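Kitchen Tips from the Robot Club

Posted July 2020 in Workshop & Home

Our club spent the spring teaching a simulated arm to clear a kitchen worktop for the Constead student contest. I was asked to write up what carries over to real kitchens. Less than the poster claims, I'd say, but a few things stuck.

Leave a gap between plates. The arm needs room to get hold of a rim and so do your fingers. We failed 85 runs out of 152, and plates set touching each other were the worst of it.

Don't park plates in front of the oven or microwave. You will want that door open sooner than you think.

Plain white crockery is supposed to be easier to spot on a plain surface. On swirly grey marble I am not convinced. The patterned plate with the yellow rim gave our software less bother.

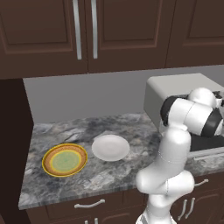

Flatalik wrote in to say that a simulated plate never has gravy on it, and that the club should try the same job with a greasy one before handing out advice. Fair enough. We have no answer to that yet.

Handles: long bars beat curved pulls if you have wet hands. The arm agreed, for what a computer's opinion is worth.

Skip the "smart" tidy-up timetable in the Villa worksheet. It has 9 steps. I got mine down to 4 and the worktop looked the same.

The Mivus write-up says all this will save you an hour a week. I timed myself in January and saved nothing.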